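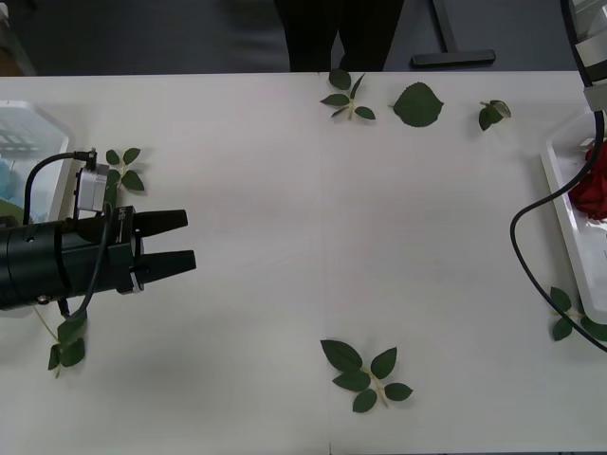
Chapter 4: Save Files and Starting Values

Quick one before the exercises. Most strategy games keep your progress in a plain file on disk. Open it, change a number, save, load. That's the whole trick, and also the whole problem.

We'll work with Lostov, the colony builder from Chapter 2. New game, normal difficulty: you get 300 timber and 50 grain. Both numbers sit near the top of the save file, one per line. Back it up first. Copy, rename, put it somewhere else.

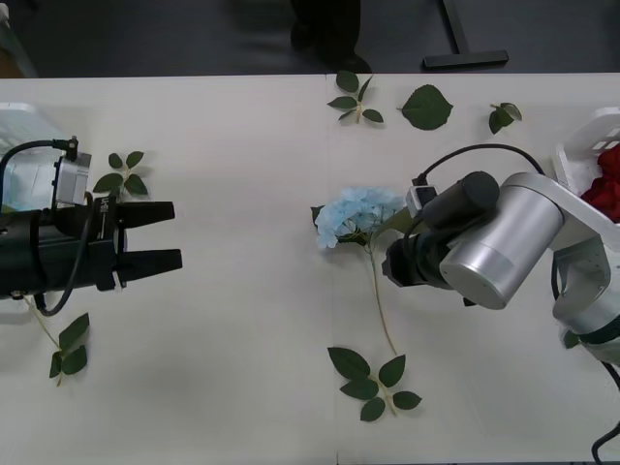 4.1 Finding the right line

Search for the word "stock". Several hits, usually. You want the one under your own settlement, not the rival's - easy to mix up, I did it teh first time. Change 300 to 200 and reload. If the game shows 200, right line. If it refuses to load, you probably

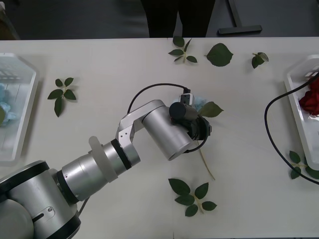

deleted a bracket along with the number. Put the backup in its place and try again.

Some values have a ceiling. Workers stop at 127 in Lostov. Type in more and you get a negative number and a very empty town. Section 4.3 covers why, with Zuleica Pimentel's notes on signed bytes.
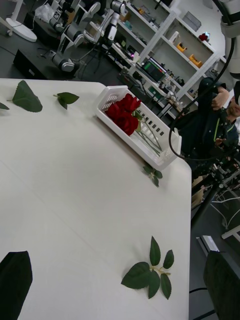 Fig. 4.1. Green leaves and red artificial roses in a basket.

4.2 Shared games

Different rules here. In a shared game the file lives on the server, and your copy is only a copy. Edit it and the next sync wipes you're changes. Emerson Moura's Pretley server goes further and locks the account until the host clears it. Ask the host before touching anything.

Terms to know: save file, header, ceiling, overflow, sync.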